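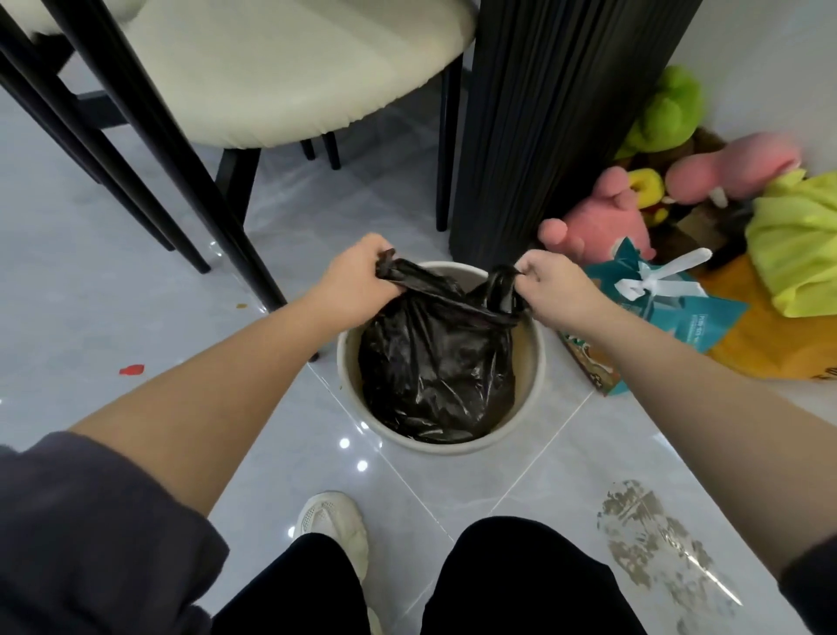

Page 10

About Rerkance

Rerkance keeps the books for small companies that would like to become slightly larger ones. We do payroll, invoicing, cash forecasts and the kind of monthly report a founder can read standing up.

Hannelore Auer and Getachew Kahsay started the firm in Vadville after meeting on the losing side of a pitch contest. Her idea was a savings app for dentists. His was worse, and he has asked us to leave it out. What they had in common was a decent spreadsheet, and three of the other finalists wanted to borrow it.

Today we are 11 people with 49 clients, most of them past their first round of funding and well past their first accountant. Helmi Karppinen runs forecasting and is usually right, though she prefers to tell you in August, when there is still time to do something. Gorazd Shehu handles payroll. If he calls you twice in one morning, pick up.

In our second year we were shortlisted for the Farton Prize for young service firms. We did not win - the dinner was good, and the table next to ours later hired us.

We don't take equity, we don't sell loans, and our starter plan costs $1465 a quarter with no setup fee. Seraina Kuster answers new inquiries, normally the same day, and will tell you plainly if you are too small to need us yet.

Last updated May 5, 2020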